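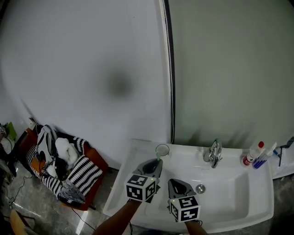

Washbasin with toothbrush and drinking glass.

Prondar Shuttle Service: progress report to the Inska Fund, October

The early-morning airport runs are now in regular operation. We carried 192 passengers this period, all on advance booking. The first van leaves the Gotano depot at 4:15 a.m. and the last returns before midnight.

Drivers. Guilan Qian and Guangming Zou have finished their chauffeur permits and are on the roster. Yufang Xiong is waiting for her medical form to come back from the city.

Vehicles. The second van passed inspection after new rear brakes. The wheelchair lift on the first van still sticks when folding, and the supplier has agreed to replace the hinge under warranty. Until then, lift bookings go on the second van only.

Spending. Airport access fees came to $500 more than planned. We moved that amount from the printing line, as agreed with Rongrong Lu.

Late pickups. Five trips left more than 30 minutes behind schedule, all from the Zeng Street stop during the road work. Pickup has moved to the north side of the street.

Next period: renew the commercial insurance and open phone booking on weekends.

Qiuyue Fu, Operations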